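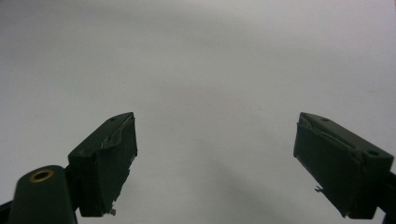
What the grippers changed on the packing floor

I have been meaning to write this since January, and I keep putting it off because I'm still making up my mind (my sister says that has never stopped me before).

For those who don't know, I've packed orders at Vonorel for 19 years, mostly small glass bottles and the little tins that go out to Pustholm. We had the same benches the whole time, the same tape guns, the same radio. Then last fall the company started training machines to do the plain picking, and some of us were asked to help by doing the job with hand-held grippers, over and over, so the software could learn from us. I said yes, mostly out of nosiness, and I'm so glad I did!

The thing you learn first is the pads. Two dark green fingers, lovely and solid, and all the trouble is on the inside faces where they meet the goods. The pads crease, then they tear, and you get little pale scraps poking out at the bottom. Hamish Niven, who runs our shift, put me in charge of them, so now I go around before we start and decide which ones can do another morning. I never thought I'd have opinions about pads, but I do, and I'll share them with anyone who sits near me at lunch.

As for the work itself, it's quieter. We used to send out 400 boxes on a good shift and my wrists knew every one of them. Now I spend half the day on returns and odd orders, the ones that need a person to read the note and think a bit, and I go home less sore. But 4 people from my old row have moved over to the Rikton building, and I miss the talking, even the arguing about the radio. Hamish says we may all be retrained by summer. I've told him I'd like that in writing, and he laughed, and then he did write it down, so we'll see.

More next Sunday if the grandkids let me near the computer.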